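How to hand over cable patching to a robot arm at your workplace

Tuesday
By the Ondham workshop desk

At our Ritgate site the technicians patched test racks by hand for years, 40 racks in a busy week. Now an arm takes a part of this work. I write down the steps we follow, so that colleagues in Fleltadthorpe can do the same. Plan one afternoon for it, and talk with the people first.

1. Ask the technicians which cables they like least. In our case it was the short patch cables at the switch. We wrote down 209 tasks from one month and gave only 80 of them to the arm. The others stay with people, for example finding a fault or reading a bad label.

2. Decide who is responsible for each shift. This person can stop the arm at any time and does not need to ask a manager. Write the name on the shift sheet before the work starts.

3. Check the screws of the base plate and tighten what is not firm. Look also at the finger pads. A worn pad can let the plug turn in the grip, and then the latch comes to the port on the wrong side.

4. Put the rack on the bench and a soft pad in front of it. Lay the cable on the pad with a wide bend – a tight bend pulls the plug away when the arm lifts it.

5. Let the arm hold the cable at the ribbed part behind the plug. The clear head must stay free. Start with slow speed and keep your hands away from the fingers. 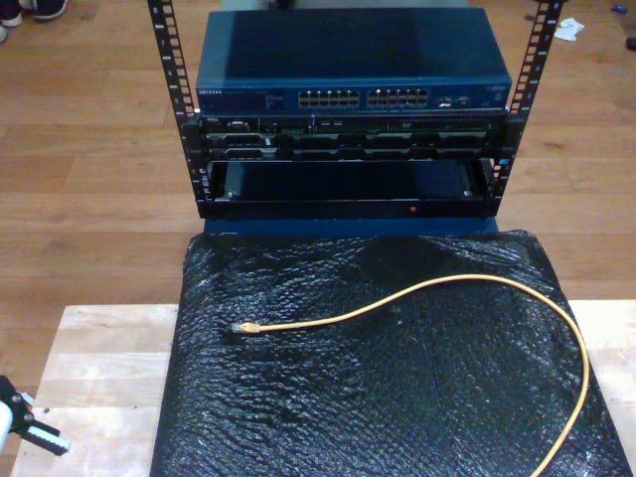
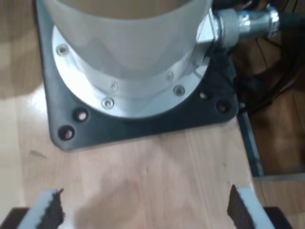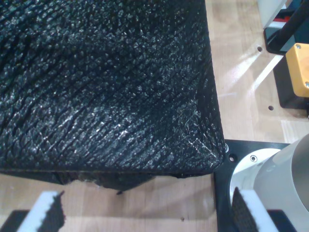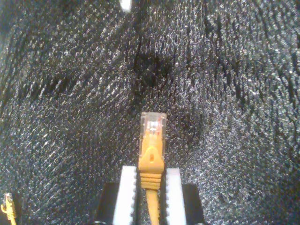
The last picture shows the grip from step 5.

6. After the shift, a technician tests every link and writes the result in the Rimkutė log. We had around 195 entries before we changed the shift plan. Two colleagues now spend their mornings on fault finding, and they were asked before it was decided. If somebody wants to go back to patching for some days, put this in the plan too – the hand skill is still needed when the arm is stopped.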